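Risska ショットクロック表示盤 RS-24
バスケットボール競技用/2面1組

製品概要
RS-24は、体育館およびアリーナのバックボード上部に設置するショットクロック表示盤です。24秒および14秒のリセットに対応し、残り5秒未満では0.1秒単位の表示に切り替わります。操作卓はPrevden製スコアボードの既設配線をそのまま利用できます。

表示部
赤色LEDによる7セグメント表示で、ゲームクロックを上段、ショットクロックを下段に配置しています。輝度は操作卓から変更可能です。表示部前面はポリカーボネート板で保護されており、ボールの直撃を想定した構造です。

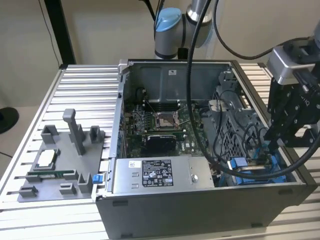

操作卓との接続は有線を標準とし、無線ユニットは別売です。無線使用時は、同一施設内の隣接コートとチャンネルが重複しないよう、設置時に設定してください。試合記録ソフトウェア「Jia」と併用する場合は、残り時間と得点をLAN経由で出力できます。対応するJiaの版は販売店にご確認ください。

主な仕様
型番:RS-24
構成:表示盤2台、操作卓1台、接続ケーブル
外形幅:468 mm(表示盤1台、取付金具を除く)
電源:AC100 V 50/60 Hz
ブザー:内蔵、音量調整可
使用環境:屋内専用
保証期間:2年

取付について
バックボード支持部への取付には専用金具が必要です。吊下式ゴールの場合は、昇降時にケーブルが張らないよう余長を確保してください。Curkstead製の移動式ゴールには変換プレートを介して固定します。変換プレートは本体に付属しません。

注意事項
大会での使用可否は、主催者の定める用具規定に従ってください。清掃時は電源を切り、乾いた布を使用してください。溶剤は使用できません。

納期
受注後の手配となります。7月は点検依頼が集中するため、設置工事の日程は早めにご相談ください。

掲載内容の最終更新:2025年11月24日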